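Towels, tea towels and the Rakena hand grippers: my tips after a month's hire

Several of you asked how I got on with the Rakena pair after I mentioned them at the bottom of the airing cupboard post, so I've typed up my notes. Quick version for anyone who missed it: you hire two hand-held grippers from Grorniso, do your ordinary housework with them, and send the recordings back so they can be used to teach a robot to do the same jobs. You get a credit against the hire for every recording they accept. I had mine for all of August and sent in 1,741 recordings, of which 810 were towels (we are a family of swimmers, what can I say).

I'm no engineer, so this is all from the laundry end of things!

Start with a hand towel

Everybody goes straight for the bath sheets and everybody gets in a muddle. A hand towel is big enough to fold in thirds and small enough that you aren't leaning over with your arms at full stretch. I did hand towels for my first few evenings, then tea towels, then worked up. Flannels are surprisingly awkward, by the way, as there's hardly any cloth left to hold once you've made the first fold.

Take a fold, leave the corner

The leaflet tells you to pick a towel up by its corner, and on a thin tea towel that's fine. On anything fluffy the corner just slithers out. I had much better luck closing the fingers across a ridge of cloth a little way in, so there's a good thick wodge between them. Push down slightly as you close, then lift. If the towel has gone flat and there's no ridge to grab, nudge one up with the side of the fingers first.

Use the bed

I tried the kitchen table, the ironing board and the floor, and the bed won by miles. There's room to spread a towel out properly and still have somewhere to put a gripper down when you need a hand free. Sit beside it if you can. I stood for the whole of my first session and my back let me know about it the next morning. A board under part of the towel gives you something firmer to press against too, if your mattress is as squashy as ours. Daylight from a window makes life easier as well, particularly with a white towel, when the folds can be hard to pick out under a ceiling bulb.

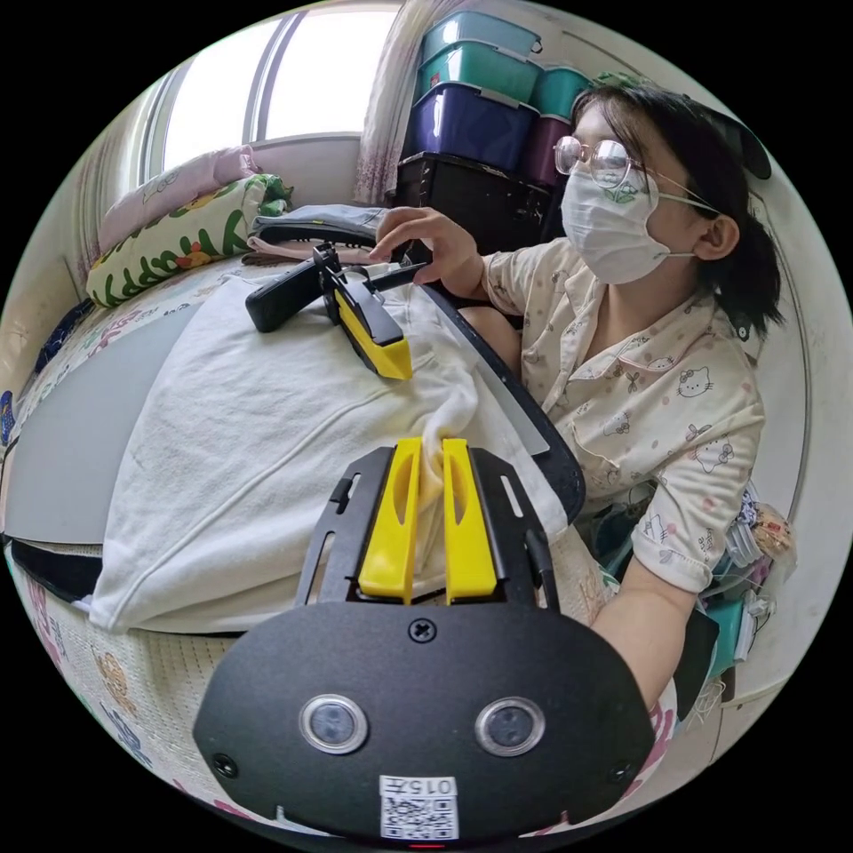

Rest your wrists

They aren't heavy when you first pick them up, but give it 8 minutes. I set the oven timer and stopped every time it went, shook my hands out, had a slurp of tea and carried on. Eilidh Buchanan, who hired a set after reading my first post, wraps a strip of old pillowcase round her handles and swears by it. I found it made my palms hot. Try it and see.

Wipe the lenses before each batch

Towels shed. New towels shed like a moulting spaniel. A soft glasses cloth does the trick and takes seconds. I forgot one night and had a whole batch sent back as too fuzzy to use, and there was no credit for those. Please don't use kitchen roll, it only adds more fluff.

Don't hurry the fold

I assumed quick and neat was what they wanted. The email I had from Kjell Wikström on the Grorniso help desk said the opposite - steady and plain, and if you drop a corner, pick it up and carry on. I stopped starting again after every slip and got through nearly twice as many in an evening.

What I didn't like

The charger lead is far too short, and both grippers have to go on at once. The case is lovely but there's nowhere in it for the lead (mine lived in a sock). Returns have to go by courier from the Onetthorpe depot, and I waited 5 days for a collection slot. The app also logs you out if you take a phone call, so put your phone on silent before you begin.

Would I hire them again?

Yes, over the winter, when I'm indoors folding things anyway. The credit covered most of the hire, though not all of it. I did look at the Kullard set, which is cheaper by the month, but you only get one gripper, and one is no use to me for sheets. I haven't managed a fitted sheet with either hand yet. If any of you have cracked it, leave me a comment, with the steps in order please!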